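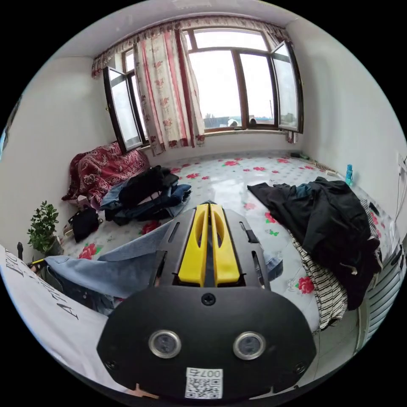
Light blue denim in a small bedroom.

Print this page | E-mail this to a friend

Wash your jeans less, and buy them less often too

9 Sep 2026

I own two pairs of jeans. One is for work and the other is for everything else, and I have lived this way for long enough to have an opinion about it. Most people own too many clothes, wash them too much and wear out the ones they like while the others sit folded at the back of a shelf. Jeans are the clearest case.

Denim was made to be worn hard. It is a thick cotton cloth with a tight diagonal weave, and it copes well with sitting, kneeling and being slung over the end of a bed. What it copes with badly is the washing machine. Every cycle rubs the surface, pulls out dye and weakens the seams, and the tumble dryer does the same again with heat. A pair that is worn for a day and then washed as a matter of habit will go at the knee long before it needs to.

I used to do this myself. Anything that had been on my body for a day went into the basket, along with the towels and the socks. It saved thinking. I changed in May, when the machine broke down and I had to carry everything to the launderette at the bottom of the hill. Paying for each load made me look at what was in the bag. Half of it was clean by any fair measure. The jeans took up most of the room and had nothing wrong with them except a few creases.

The usual objection is hygiene. I take it seriously for underwear, for sports kit and for anyone whose job is dirty. If you work in a kitchen or on a building site, wash your trousers as often as you like. But plenty of us sit at a desk, walk to the shops and come home again. A night on a chair by an open window deals with most of what a day like that leaves behind. Marks can be wiped with a damp cloth. When the jeans do need a proper wash, turn them inside out, set the machine to 30 degrees and leave them to dry on the line. The 60 setting is for sheets.

The other objection is that clothes are cheap now, so it hardly matters how long they last. I think this is the worst argument of the lot. Last winter I bought a pair from Zuler because they were on offer, and the inside leg split after nearly 3 months. I took them to Olora, the repair shop near the station, and was told the cloth was too thin to hold a patch for long. The repair would have cost more than the jeans had. They are dusters now.

My other pairs were both dearer and both have been mended. A patch on the inside of the thigh doesn't show, and a darn on the knee shows a little, which doesn't bother me. I would like to see mending taught in schools again, a few lessons on buttons, hems and holes. It would be of use to every child in the room, and the materials would cost very little.

I would also like the labels changed. The care label in a pair of jeans tells you how hot the water may be, but it says nothing about how often you should bother. A line saying "wash only when dirty" would fit easily. Some makers print advice like this on their websites, where it does no good to somebody standing in front of a full basket on a wet evening.

There is a limit, of course. I don't put jeans in the freezer, as some enthusiasts suggest, and I don't go a year without washing them. If they smell, they go in the machine.

Filed under: Opinion, Home & Household

Search this site Enter keyword Go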